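**Play kitchen, Istden activity room – layout and storage**

**Plirnudgate_Office** wrote:

Members are invited to comment on the play kitchen table before the August schedule is confirmed. The ketchup bottle is presently kept on the round plate.
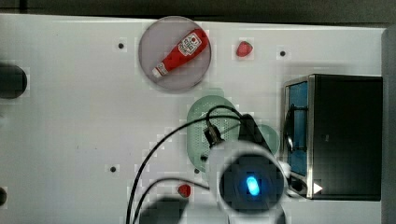
The office proposes that this remain the standard arrangement. Children aged 2 to 5 use the set, and the plate gives the bottle a fixed place.

**carex_row7** wrote:

I must respectfully disagree. A plate is for serving. The bottle should go in the bin with the other food, and the colander should stay out, as it is in constant demand.

Two further requests:

- Keep the slotted spatula with the frying pan.

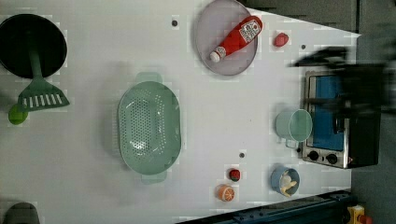 - Return all toy fruit to one bowl at closing.

**Sorensen_Desk** wrote:

The second request is supported. The first is a matter of taste – our own group stores utensils separately and has received no complaints. On the larger pieces, the toaster oven should stay on the table. 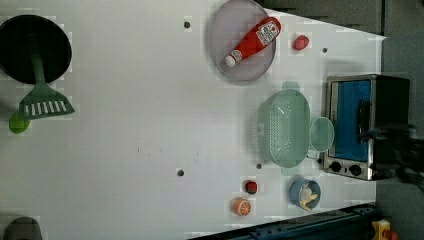
It is too bulky for the shelf, and lifting it down each morning is inconvenient for staff.

**carex_row7** wrote:

Agreed as to the oven. I maintain my objection regarding the plate.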